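Category: Workshop notebook / Cells and grippers

Ternon cell, left arm: fingers, wrist camera, position of the crate

I begin with what was wrong, so that the next person does not need to search in the old pages. Since June the left arm closes a little crooked on the thick foam soles. With the straps it is fine, the fingers go under the band and lift. But when it takes a sole by the side, the sandal turns in the grip and arrives at the crate at an angle, and then it lies across the lip of the crate and does not fall in. Natnael wrote this down two times in the run log and I did not take it seriously enough, I thought it was the grasp point. Sorry, Natnael.

What I checked first, in this order: the air around the arm cable (free), the wrist flange screws (all tight), the zero position of the gripper. The zero position was good. Then I closed the fingers slowly on a paper strip and pulled it. At the base the paper was held, and at the tips it came out with almost no force. So the fingers do not close parallel, and the opening is at the tips, which is the part we use for soles.

I took both fingers off. The screws on the left finger came out easily, too easily for my taste. One of the dowel pins had play in its hole, and I could rock the finger by hand. The right one was solid. There was also foam dust behind both fingers, pressed flat like felt, and this alone can be enough to push a finger out of its seat. I cleaned the seats with a dry brush and then a cloth with alcohol. Please do not use compressed air there. It blows the dust into the slide, and then we have it inside where we can't reach it.

About the pins: the drawer had only the short type. Tadhg found the longer ones in the Gilmartin box, on the shelf under the spare cables, and they fit. I put the new pin in the left finger and kept the old one in a small bag with a label, for comparison. Thread glue on the screws, medium strength, one drop only. The strong glue is not to be used on the fingers. We lost a complete finger base last year in this manner. 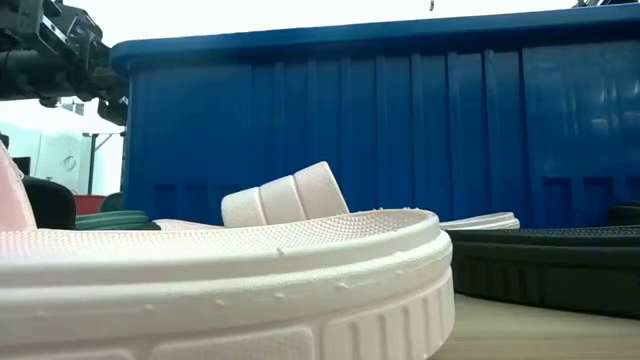
Loose slides in front of the blue crate; the second view is from the wrist camera.
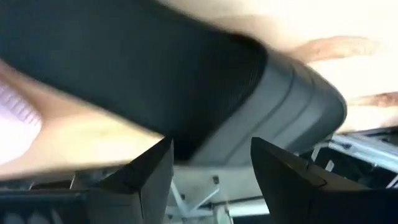 Flenness workshop, 2018-08-24

Fingers are mounted again. I made the paper test at the base, in the middle and at the tips, and the strip is now held in all three places. In the wrist view the tip of the right finger stands slightly higher than the tip of the left one. I want it written here that this alone is not a proof of a bent finger, because the camera bracket can be turned by a small angle and give the same impression. The paper test is what counts. I made a pencil mark on the bracket and on the wrist, so that we see if it moves.

The wrist camera. Its picture smears strongly when something moves fast close to it. In the frame I kept, the large dark gray cylinder goes through the view and only the fingertips remain clear. For the watching of hands and tools this does not matter. For the finger check it matters very much, so make the check with the arm standing still and with nobody reaching into the cell. I propose that we shorten the exposure and add one lamp on the left side, not straight above. The background wall is already too bright there and a lamp from above would make it worse. Oisín has an opinion about the lamp and I ask him to write it below this entry, not to tell it to me on the stairs.

The crate. Its place was marked with tape on the table, but the tape was old and had moved with the crate, a little every day I suppose. I measured again from the base of the left arm to the near wall of the crate. The drawing says 400 mm and I found 406 mm. Six millimeters are nothing for a loose throw, but the release point is programmed close to the wall and a thick sole needs the space. I moved the crate back to the drawing and fixed two stops at the corners. The stops are screwed and not taped. If you need to take the crate out, lift it straight up. Do not pull it over the stops.

The lip of the crate is thick and round, and a foam sole that comes down on it stays hanging, or tips to the wrong side. I raised the release height by 13 mm. This has a cost, the sandal falls from higher and bounces a bit more, but with foam I do not hear any complaints.

The sandals themselves. The white one with the pebbled upper surface has small bumps and specks of foam on its rim, like flash from the mold. Such bits can break off under the fingers and I believe this is where our dust comes from, although I can't be certain. I did not trim them. If we trim the samples we test on something nicer than what the customer in Putia will send. Better we clean the fingers more often. New rule, please: dry brush on the finger seats and on the inner faces at the end of every session, and a look with the small mirror behind the left finger.

Black soles beside the black fingers are still difficult for the finger check in the wrist view. The edge of one goes into the edge of the other. A thin strip of white paint on the inner edge of each finger could help, but paint goes off with alcohol. Natnael wants to try a scratched line instead. I agree to try it on the old spare pair first.

Test after the work: I let the left arm run with mixed slides, soles only, no strap grasps, for more than 19 minutes without touching anything. One white slide turned in the grip and still went into the crate. The others arrived straight. The noise at closing is also less, before there was a small click and I do not hear it now. I would like a longer run before I close the ticket.

Open points:
Order the long dowel pins, the Gilmartin box is now almost empty (Tadhg).
Exposure and lamp (Oisín, see above).
Right arm: same paper test. I did not open it, the fingers there are from the newer set, but the dust will be the same.
Correct the start-up sheet. It still says to use the tape marks for the crate.
Torque wrench is at the other bench, please bring it back to the hook. I closed the screws with the small hand key and good feeling, and I want to check them with the wrench before the long run.

The covers of the left wrist are in the gray tray, with their screws. I left them off for the check.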